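Starka Tower Toolkit review: one October, one old PC, a whole lot of tiny screws

I've been meaning to write this up for a while, and I finally have enough hours on the thing to feel like I can say something useful. The short version is that I like the Starka kit a lot, I'd buy it again, and I'd throw out two of the things that come in it. Long version follows, so get a coffee.

Some background first. I'm not a technician. I keep a few older desktop machines going for family and for a couple of neighbors who mostly need email and a printer that behaves. For years I did all of it with one magnetic Phillips screwdriver from the kitchen drawer and a headlamp, and it was fine, mostly, except for the time I dropped a screw behind a power supply and had to turn the whole case upside down and shake it like a piggy bank.

My friend Deirdre Moriarty has the older version of this kit and kept going on about it (she fixes sewing machines, so she's picky about drivers). I borrowed hers for an evening, liked it, and ordered my own. It came in a flat zip case with 33 pieces: one main handle, a short stubby handle, a pile of bits, two pairs of tweezers, a set of plastic pry tools, a parts tray, a pack of reusable cable ties, and a wrist strap.

The main handle is the star. It has a bit of weight to it, the cap on the end spins freely so you can press down with your palm while you turn, and the rubber isn't sticky like some of the cheap ones get. Bits click in and stay in! I had a Jasell set before this where the bit would come out and stay behind in the screw head about every third screw, and you'd be poking around in there with your fingernails trying to get it back.

The magnet is just strong enough. It'll hold a case screw sideways without any trouble, and it'll hold a drive screw if you don't bump anything on the way in. I do bump things on the way in, so I still lose one now and then, but far fewer than I used to.

So, the real test. I had an old tower on the bench that needed a new drive, a good cleaning and some kind of order brought to its wiring, and I decided I'd do the whole job with only what was in the zip case.
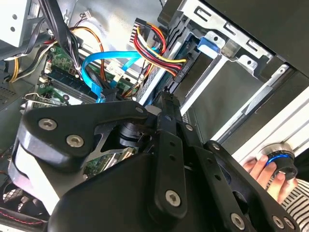
If you've worked on older desktops you know that the cables are where the time goes. SATA cables especially, the stiff kind, have their own ideas about which way they'd like to bend, and you can fold one out of your way and turn around to find it's sprung right back over the memory slots. The ties in the kit are a soft hook-and-loop type, 15 of them in the pack, and they turned out to be my favorite part after the handle. You can wrap one loosely, see if you like where the bundle is sitting, pull it off and try again. With zip ties I always end up cutting the first three and sweeping up the bits.

A tip from me: don't pull the cable by the wire when you unplug it from the board. I know, everybody knows this, and I've still done it. The flat plastic pry tool gets in beside the connector nicely and gives you something to push against when there's no room for a thumb. Just go easy near the board itself.

Memory was next. You don't need a tool for memory, you need to push the latches and be patient, but the stubby pry tool is handy for a latch that's tucked up close to something else. Mine was a little stiff, and I was glad to have something softer than a screwdriver tip to nudge it with.

The stubby handle I went back and forth on. It's great for expansion card screws, where a full-size driver runs into the side of the case and you end up turning it at a silly angle and chewing up the head. For everything else it's too short to get any real grip. I keep it because when you need it, you really need it.

Now for the stuff I don't love. The parts tray is too shallow. It has little compartments, which is a nice thought, but the dividers don't come up high enough, so one good knock with an elbow and all your drive screws are visiting the case screws. I went back to my muffin tin. It cost me nothing and it has never spilled.

The tweezers are a mixed bag. The straight pair is good, with fine tips that meet properly. The curved pair doesn't meet at all, there's a gap you can see daylight through, and I tried bending them and made it worse. They live in the junk drawer now.

And the zip case! It's a good size and feels sturdy, but the elastic loops that hold the pry tools are so tight that putting everything away takes longer than it should. They've loosened up a bit with use. I'm hoping that carries on.

I did look at other kits before I bought. The Kokbridge one is the obvious rival, and it's a nicer object, with a hard shell and everything sitting in foam. But it has no ties and no stubby handle, and I found the driver too thin for my hands. There's a Tamuno set that's a good deal cheaper, and if you only open a computer once every couple of years I think it would do you fine. The bits feel softer, though, and I rounded one off on a stubborn case screw the first time I tried it.

Reading through the reviews on the shop page (there were 1,127 when I ordered, and no, I didn't read them all), the one complaint that came up over and over was missing bits. Mine was complete, but check yours when it comes. Deirdre's was one short and they mailed her the missing bit without any fuss.

Four stars from me. It would be five with a deeper tray and a second decent pair of tweezers. I've got another tower waiting in the hallway, a bigger one with more drives in it, and I've already ordered an extra pack of those ties.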